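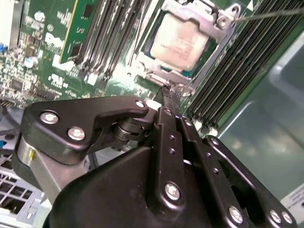 Budgeting a single-arm cell for CPU swaps – what am I missing?

Forum: Cell Planning and Purchasing

n_ngui
9:14 AM
I'm putting together the equipment request for a board rework cell at Previvau. The work is desktop towers and small servers that come back from lease. The CPU comes out, goes to test and either goes back in or gets replaced. We want the arm to do the pick, the place and the seat check. An operator still handles heatsinks, thermal compound and side panels.

Current state of the request:

1. Arm. Already owned, six axis. No money needed except for a service contract, which Kisetti quotes per year and won't quote per hour of use.

2. Gripper. Two-finger linkage type from Gastness. Also owned, but I want a spare set of finger plates and links in the drawer. The pads at the fingertips are a textured gray material and I'm treating them as a consumable. Budget line is $566 for pads and screws for the first year.

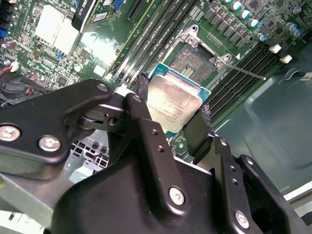
3. Fixturing. Printed plates now. I have $1000 penciled in for machined replacements.

4. Vision. Wrist camera plus one fixed camera. I'd like a better lens on the fixed one.

5. Scrap. Donor boards for bring-up. LGA pins bend and I don't expect to get through commissioning without losing sockets. I have 30 donor boards on the list and finance has already asked why.

The total needs to be in by the end of May. Looking for lines I forgot and for numbers that look wrong to anybody who has bought one of these.

torquespec
9:40 AM
Line 2 looks low to me. How are you deciding when a pad is done? If it's "when the operator notices," you will drop a processor into an open socket first. Budget for a replacement interval in cycles, then set the money from that.

Line 5 looks fine. Tell finance what one good socket costs you in rework hours.

n_ngui
9:52 AM
No interval yet. The pads hold on opposite edges of the chip and the load per cycle is small, so my assumption was that wear would be slow. What I see in the close views is fuzz on the pad faces and a bit of frayed material at a fingertip. I don't know yet whether that affects position.

torquespec
10:05 AM
It affects how square the part hangs. With compliant pads on two edges, the processor can sit tilted in the grip and still be held firmly. That tilt has to come out before the part goes down on the pins. Either you have a regrip nest or you have vision that measures the angle. Neither one is in your list.

sgiraldo
10:31 AM
Segundo Giraldo, I do cell layout at Boyer. I disagree with torquespec on pads. We ran harder pads on a similar job and scrapped them. They held the angle well, and they also walked the chip sideways on close because neither finger gave. Soft pads plus a regrip nest is the cheaper combination. The nest is a pocket with a chamfer. Print it.

I also wouldn't machine the fixture plate yet. You will change it. Every product variant you add moves a post. Printed plates are cheap enough to throw away, and you can spend the $1000 on the things that don't change, such as clamps that hold the chassis to the table.

n_ngui
10:48 AM
There is no clamp line at all, so that one goes in. Right now the towers lie on their side on a slatted aluminum table with the open side up, and the plate sits next to them.

old_feeder
11:20 AM
Going to be the negative one. Why an arm? For a socket at a known position you could do this with a gantry and a vacuum cup. The lid of the processor is flat metal and it's what vacuum is for. Two fingers have to fit down beside the chip, and on a server board you have memory slots on both sides of the socket with modules in them. Finger clearance is going to drive your whole program.

sgiraldo
11:34 AM
Known position is the part I don't accept. These are returned machines from several makers in different cases. The socket sits in a different place in each one, and some boards are in the way of their own cage or card. Gantry is right if you do one model. Vacuum on a lid with old compound residue is also not something I'd want to quote.

old_feeder
11:41 AM
Residue gets wiped. The operator is already there for the heatsink. I'd still price the cup as a second tool. A tool changer and a small pump came to $3000 the last time I bought them, used.

n_ngui
12:02 PM
Clearance is a fair point. On the loaded server board the finger comes in close to the white latches at the ends of the modules. With the slots empty beside the socket there's more room to work. I could require the operator to pull memory before the cell takes the unit, but that adds handling time on every server.

I'll list the tool changer as an option and let the review decide. Revised section below, same format the reviewers get.

Added lines

Chassis clamps. Two adjustable, fitted to the table slats, must not block the rear bracket or the power supply end.

Regrip nest. Printed, mounted within reach of the arm without a wrist flip.

Cable restraint. The drive power leads in the desktop units are a loose tangle, and I want a clip or a strap that keeps them away from the wrist. Cost is small but it needs a line or it won't get bought.

Wrist cable management. Arm cables run up and away from the wrist. Needs a strain relief check at full reach.
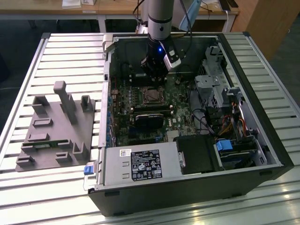 Open questions before sign-off

a. Does the fixed camera stay where it is, or does it move higher to see the nest as well as the tower?

b. Who owns the retention lever? The load plate has to be open before the part goes in. I had it as an operator task. If the arm does it, the finger profile changes and the spare set in line 2 is wrong.

c. Pad interval. I'll log cycles during bring-up and set the number after.

torquespec
12:30 PM
b is the expensive one. Leave it with the operator for the first year. Opening and closing the lever takes real force at an angle, and you'd be paying for a stiffer finger to save a few seconds.

sgiraldo
12:37 PM
Agree on b. For a, leave the camera and print the nest where it can already see it.

old_feeder
12:50 PM
Still think you should try the cup. Borrow one before you spend anything.

n_ngui
1:15 PM
Gastness has a loaner program, I'll ask. Updated sheet goes to purchasing with the changer marked optional and the machined plates removed. – Nadhirah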